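Banana plug tips out of line when the gripper brings it to the socket - compliance or better fingers?

Posted by kevar_bench, 26 Feb 2018
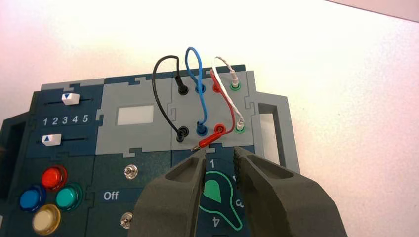 I have a small arm on the bench at home with a parallel gripper and a camera at the wrist. The job is to pull a patch cable out of one socket on a task board and put it back into the same socket or a different one. Pulling out is reliable. Putting back is poor.

The fault is always of the same kind. The fingers close on the plug body, the plug comes out, and by the time it is over the socket again the pin is no longer parallel to the socket axis. It leans, and the direction depends on which way the cable is pulling. If I go down with it like that, the tip lands on the rim of the socket and either skates off or pushes the plug round further in the grip.

Details, in case they matter:

Sockets are in two rows of four, black, blue, red, green, the same order in both rows. Each cable joins a top socket to the one of the same colour underneath.
Only the red one is being moved at the moment. The others stay plugged in.
Fingers are printed. One has a grid of small bumps on its inner surface. They are large compared with the plug.
Approach is straight down the socket axis at a fixed speed. No force sensor. I can read motor current but it is noisy.
Position repeatability of the arm without a load is good enough, I have checked it with a pointer.

Out of the last 36 attempts at re-insertion, 2 went in cleanly. I logged motor current on all of them, and the failures look alike until quite late in the descent, so I can't use it to stop early.

I can print new fingers, or I can put something springy between the wrist and the gripper. I would like to do one and not both, as each means recalibrating the camera. Which would you try first?

rivero_lathe

Fingers first. Compliance helps when the pin is parallel but offset. It does much less for a pin that leans, and a soft wrist will let it lean more.

The plug body is a small cylinder, or near enough, and you are holding it with faces much bigger than it is. Unless both faces touch it along its length, it can pivot about the line between the contact points. The cable then acts as a lever. A short loop of stiff silicone lead puts a surprising torque on it.

What worked on mine was a vertical V groove in each finger, cut to the plug diameter and as long as the plug body will allow. The grooves need to meet the body well before the fingers bottom out against each other, otherwise you are gripping finger and not plug. I lined the grooves with thin rubber sheet, 200 grit paper also works but wears the plugs.

Two other points. Grip as near to the pin end as the neighbouring plugs permit. The sockets on these boards are close together, so big fingers will hit the next plug along before they get low enough, and you will probably have to thin the tips anyway. Also, do the pull in the same posture as the push. If the wrist turns in between, the cable twists and you carry that twist back to the socket.

famska

Have you tried just going slower? I had trouble with mine and it was the speed. Also check the socket is not damaged, sometimes the ring inside gets bent. You could use magnets.

veloso_764

Agree with the fingers, disagree that compliance can wait for ever. You will want a little of it once the lean is fixed.

Before printing anything, try this. After the pull, stop with the plug clear of the board and take a picture with the wrist camera. Fit a line to the metal pin and compare it with the finger axis. A bare pin against a plain background is easy to segment; against the board you get the printing and the other leads in the way, so move to the side first. If the angle is about the same each time, you can correct most of it by tilting the wrist before the descent, with no new parts at all. If it varies, you have slip in the grip and need the grooves.

One camera only sees the lean in one plane. Rotating the wrist does not help, as the camera goes with it, so put a small mirror at the edge of the bench or a second camera to one side.

For the descent, use a spiral search. Come down until the current rises above its free-air level, back off slightly, move sideways along a small spiral, and try again. Low-pass the current first. It needs a parallel pin to be any use, so leave it until last.

Dress the cable too. Start with the longest lead you have and let the loop stand well clear of the board. Half of my bad insertions were a lead snagging on one of its neighbours.

kevar_bench

Thanks. I ran the pin angle check on the bench last night. It varies, so it is slip, and the grooved fingers are printing now. I'm keeping the wrist rigid for the time being. Slower made no difference. I had already halved the speed before posting and should have said so.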